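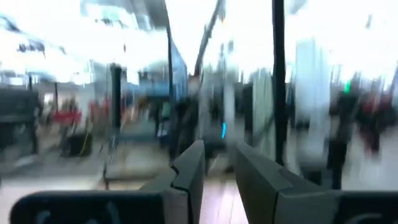 One reviewer of the earlier report objected that gloss loss on a finished wooden floor says little about its remaining service life, and that film thickness should have been measured directly. The objection is fair for a single reading. A floor can lose much of its shine in the first months of use while the film underneath stays almost whole. We kept gloss as the main measure on two grounds. It can be taken on a floor in daily use without cutting a sample, and the hall operators already use it, in an informal way, when they decide to recoat. Film thickness was added at the Mac Giolla site only, where a strip of floor was due for replacement.

5.2 Indoor footwear and wear at the entry zone

The three sites differ mainly in what people wear past the door. Nillgate allows outdoor shoes after a mat of standard length. Eten asks for clean indoor shoes but does not check. Mac Giolla requires all users to change at the threshold, and most of them change into slides or house slippers. Soles in this group vary a good deal. Some are thin and flat; others are thick platforms with molded grooves on the side wall, as on the pair in Figure 5. Side grooves of this kind do not touch the floor in normal walking and were left out of the contact area estimate. Tread on the underside was recorded from a print taken on carbon paper.

Figure 5. Off-white slide sandals with ribbed platform soles, on a light wooden floor.
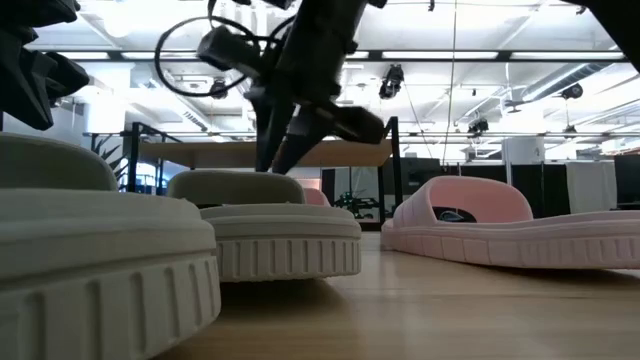
Contact area alone was a poor predictor of wear. At Mac Giolla, gloss in the entry zone fell more slowly than at the other two sites, but the difference shrank once readings were adjusted for grit. Vacuum samples from Nillgate held far more coarse sand than those from Mac Giolla, and the coarse fraction tracked the drop in gloss more closely than any property of the sole. This agrees with the bench tests in Section 4, in which clean rubber soles left almost no change in the Wetila finish after 4,000 cycles, while the same soles with a light dusting of sand produced visible haze well before the end of the run.

The sliding gait common with backless footwear needs a separate note. Users of slides tend to drag the heel, and a dragged heel moves any trapped particle across the film instead of pressing it in place. Under the microscope the two actions leave different marks - long shallow scratches in the first case, short pits in the second. Long scratches lower gloss more for the same loss of material. It follows that gloss readings at Mac Giolla may overstate wear somewhat compared with those at Nillgate, where pits were the more common mark.

Cleaning routines were not the same across sites and could not be made so. Eten changed its schedule in June, moving from a dry mop every evening to a damp pad on alternate days. Readings taken before and after the change are reported separately in Table 9. The full set, after removal of points taken on damp boards, contains 1,653 readings.

Two limits apply to all the site results. The entry zones face different directions, and sunlight yellows the finish at different rates; color change was recorded but not corrected for. Foot traffic was estimated from door counters, which do not separate a person entering from one stepping out and back in. Both sources of error are likely to be larger at Nillgate - the door there is often left open in warm weather - and the Nillgate values should be read with that in mind.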